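**Site visit report: Rinia visa application center**
5/18/24

Staff from the Conard exchange office visited the Rinia center to review how work and study visa applications are received. Fabian Kaufmann led the visit. The center moved to its present building in February and serves up to 600 applicants per day.

Applicants must bring the printed appointment letter and one photograph. Bags are checked at the street entrance. Fingerprints are taken on the second floor, and the fee is paid at a separate counter before the interview.

Students staying longer than 90 days use Form 182, which is available at the front desk. Copies of bank statements are accepted if each page is signed.

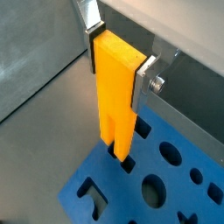 Passports are returned by courier or held for pickup at the Nägeli Street desk. A person collecting for someone else must show a signed letter and photo ID. Our student handbook will be updated to list both options.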